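Hanging fabric without losing your temper

Black cloth hides an ugly wall and shows every crease it ever had. Steam it the night before, or call the folds texture.

1. Clip the top edge first. Three clips will do for a short run, more if you're fussy.
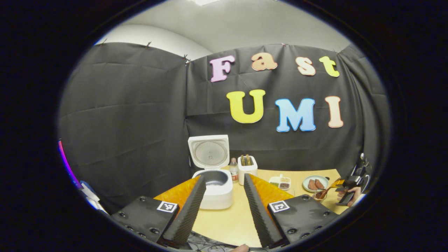

2. Add foam letters last. Lay them out on the floor and spell the word twice. I have hung a name at 8 p.m. and rehung it at 9.
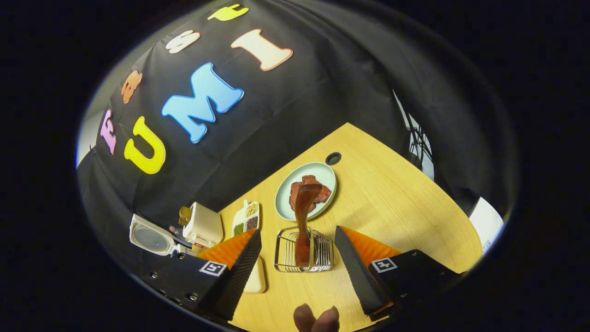
Old letters go in a flat box with paper between, or the pink one will marry the yellow one by April.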